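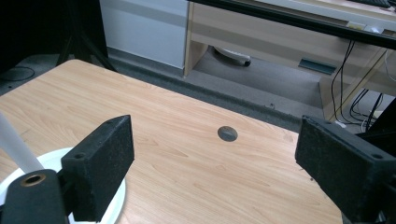 Kai Rathjen had one question when the first results went around on Monday: would softer pads really make that much difference, or were we just getting better at using the thing? It was a fair thing to ask, and it ended up shaping the whole second half of the trial.

Flodero is very pleased to share the results of its first side-by-side trial of finger pads for Skirnis, our hand-held gripper. The trial ran through October at our Liltside workshop, and compared our standard moulded rubber pad with a thick black foam pad we have been wanting to try properly for ages.

Skirnis is held and moved by a person. It has two fingers that close on an object, and a camera that records the grasp from the tool's own point of view. The recordings are then used to teach a robot arm the same job. If the fingers slip, the recording is usually no good and the whole thing has to be done over, so pads matter to us a great deal more than their size would suggest!

Four people took turns over the course of the trial and recorded 2,000 grasps, half with each pad. They worked through the same set of household objects (cups, lids, a tea towel, a bar of soap still in its wrapper, and a very annoying metal spoon) and swapped pads at lunch so that tired hands didn't favour one or the other.

The rubber pads lost their grip 478 times. The foam pads had fewer than half as many slips, with the biggest gain on smooth, hard objects like the spoon. Foam did a bit worse on the tea towel, where it tended to bunch the fabric, and we'd like to look at that again.

To deal with Kai's question, the team repeated the rubber runs at the end, when everyone had plenty of practice. The slip rate came down a little, but foam stayed well ahead. We were delighted, and so was Kai, who had a coffee riding on the other outcome.

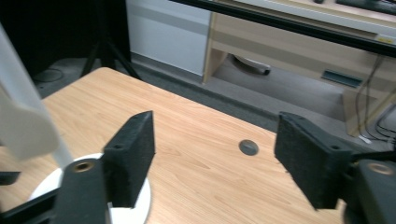 Reading time: 3 min

Volker Reuter, who led the trial, said the shape of the pad had been as interesting as the material.

"We went in thinking this was all about grip," he said. "Then people started telling us they could line up a grasp more easily with the thicker block, even before they touched anything. I'd love to know how much of the result comes from that. We haven't separated the two yet, and it's next on my list."

The trial also turned up some things we plan to fix. Changing a pair of pads took some 10 minutes, far too long when you are doing it every day, and one of the mounts had to be reprinted after a screw was overtightened. Foam wears faster as well. By the end, the pads used most often had begun to flatten along the inside edge, and we don't yet have a good rule for when to replace them.

A second round will bring in a firmer foam, supplied by our friends at Rizvi, along with a thinner cut of the current one. This time there will be nine people holding the gripper, including several who have never picked one up. We are especially keen to see how they go, as everybody in the first round already knew its little habits.

The full table of results, the object list and the drawings for the pad mounts are free to anyone who asks. If you run a similar gripper and have tried other pad materials, good or bad, we would really like to hear what happened. Silicone is the one people keep mentioning to us and we haven't touched it yet.

Enquiries about the trial can be sent to Volker Reuter at Flodero, Liltside. Visitors who would like to try both sets of pads for themselves are welcome at the workshop by arrangement.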